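Speaker notes - "Running a treatment room on your own"
Small salon owners' afternoon, Dredorville, Mon 11 July
Slot: after the tea break, so expect people still coming in with cups

Hello everyone, come in, find a seat, there are a few at the front if you don't mind me being able to see you yawn. (Wait for the door to close. It sticks.)

I do facials, brows and a bit of waxing, in one room above a dry cleaner's, and I've been doing it by myself for eight years. Before that I was in a big salon with a reception desk and a staff kitchen and somebody else ordering the cotton wool. I loved it there. I still dream about that reception desk!

What I want to talk about this afternoon is time, mostly. Where it goes in a one-room business, and what I did about it. There'll be a bit about money in the middle and a bit about towels and linen, and then questions. If I start talking about my boiler, please put your hand up and stop me.

(Show of hands: who works alone? Who has one other person? Who has more than that and has come to feel smug?)

Right, the appointment book. When I opened, I booked facials on the hour. An hour's facial, so ten o'clock, eleven o'clock, twelve o'clock. You can all see the problem, and I'm a bit ashamed how long it took me. By the second client I was running ten minutes over, by lunch I didn't have a lunch, and by four I was apologising to a very nice woman through a half-open door while stripping the bed with my other hand.

So I started timing the gap. I used the stopwatch on my phone, for one whole week in January when it was quiet, and I wrote down when one client left the room and when I felt ready to call the next one in. I'd have told you it took me five minutes. It was nearer fifteen. Paying took longer than I thought, chatting took a lot longer than I thought, and then there was the bed, the bowls, the sink, the floor, the window, and standing there wondering what I'd come in for.

I book a fifteen-minute gap now and I don't sell it. That's the bit people struggle with. Somebody rings and says can you squeeze my brows in, it's only ten minutes, and you look at that lovely empty gap and think, well, yes. Don't. (Pause here. Let them groan.) I gave away those gaps for years and every one of them came back to bite me at the end of the day.

Story: the Saturday with the two brides. Keep it short. Leave out the car park.

Now, the consultation. I used to do the form in the room with the client already in a robe, and it ate into treatment time every time. Now I send it out the day before and we only talk about anything that's changed. New medication, new allergies, had any peels or injections lately, been in the sun, pregnant, that sort of thing. I still ask out loud, every visit, even the lady who's been coming since I opened and rolls her eyes at me. And I still patch test for tinting. If they haven't had the patch test they don't have the tint, and I'm quite boring about it.

(Drink some water. I always forget and then go croaky by the pricing bit.)

Linen, then. I know, I know, glamorous. But it was my biggest headache after the booking and I get asked about it more than I get asked about skin.

I make the bed up in layers. There's a heated pad at the bottom, then a fitted cover, then a sheet, then a big towel, then a blanket over the client with a lighter cover on top of it. In summer the blanket goes, though I keep it within reach, as people get chilly lying still even in a heatwave. Anything that touches the client gets changed for the next one, no exceptions.
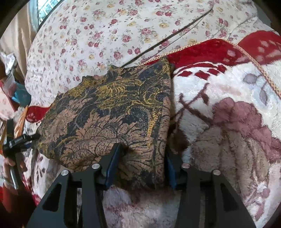 I keep everything in sets, rolled or folded together so I can grab one bundle and the whole bed is in it. Before that I had towels on one shelf, sheets on another, headbands in a drawer, and I was up and down like a jack-in-the-box. Making up the bundles is my Sunday night job, in front of the telly, and I quite like it. It takes one episode of whatever's on. Two if I'm really watching.

Have more sets than you think. I started with three, which sounds like plenty until the washing machine packs up on a Thursday. (Don't do the boiler story. The washing machine is a different story and also too long.) Work out how many clients you see on your busiest day, then have enough for that day and the next one on top.

Wash them hot, go easy on the oil-heavy products if you can, and skip the fabric softener. Softener makes towels feel nice in the shop and hopeless on a wet face. And massage oil goes off in fabric, it really does. You stop noticing it and your clients don't. Every couple of months I put my nose right into a clean towel, and if it smells of anything at all it goes to the dog rescue.

Colours: I went white at first and regretted it. Tint, mascara, fake tan - white shows the lot. I'm on a sort of mushroom colour now. Ask the room what they use, this usually gets a good five minutes going, but cut them off at five.

Money bit. Deep breath.

When I moved into my room I spent £695 on a bed. I'd budgeted four hundred. I'm telling you because I nearly didn't buy it, and my back thanks me every single day for it. It goes up and down with a foot pedal. The first one I had was fixed height, second-hand, from a lady who was much taller than me, and I spent a year and a half working on tiptoe like a ballerina.

Where I could have saved was product. Oh, the product! I bought the full Vokell opening order, all the sizes, the testers, the stand with the little light in it. It's a perfectly good range and I still use their cleanser. But I'm one woman in one room, and I had jars of neck cream going out of date in a cupboard. If I was starting again I'd pick one cleanser, one exfoliant, a couple of masks, a couple of moisturisers and an SPF, and get to know them inside out. Add things when clients ask for them.

Ask your supplier about smaller openings, by the way. Kovács in town will do you a half order if you go in and speak to them, though it isn't on their website. Go on a weekday morning and be friendly. Park round the back.

Retail. I'm bad at selling and I used to dread it. What helped was writing down what I'd used on the client, on a card, with when to use it at home. Morning, evening, how much. Then I hand them the card and stop talking. Some buy, some don't, some come back for it two weeks later with the card in their purse. I sell far more like that than I ever did with my big speech about antioxidants.

Putting prices up. I do it once a year and I tell people a month ahead, with a small sign by the till and a line in the reminder text. The first time I wrote a whole page of reasons and felt sick for a week. I think one person mentioned it, and she was asking if she could still use her voucher. (She could.)

Booking system. Somebody will ask so get it in before questions. I use Flitura, I pay for it like everyone else, and I've no deal with them. It sends the forms, takes the deposit and blocks out my gaps so I can't get at them in a moment of weakness. A paper diary and a firm voice will do the same job. I do think deposits matter whichever way you go. No-shows more or less stopped when I brought mine in, and the people who grumbled were mostly the people who hadn't been turning up.

If there's time: days off. I shut on Wednesdays. I don't answer messages on Wednesdays either, and it took me ages to stop peeking. Clients got used to it far quicker than I did.

If there's no time, go straight to questions.

Likely questions, so I don't freeze:

Insurance - yes, get it before your first paying client, read what it says about each treatment, and ring them if you add a new one.

Working from home - I haven't done it so I can only say what friends tell me. Separate entrance if you possibly can. Ask about your mortgage or tenancy first.

Music - people fall out over this one! I have something quiet with no singing. Check your licence.

Do I get lonely - yes, sometimes. That's a big part of why I come to these.

Remember to say the sample linen bundles are on the side table for anyone who wants to see how I fold them, and that I need all of them back. Thank the people who did the teas. Pick up my glasses from the lectern.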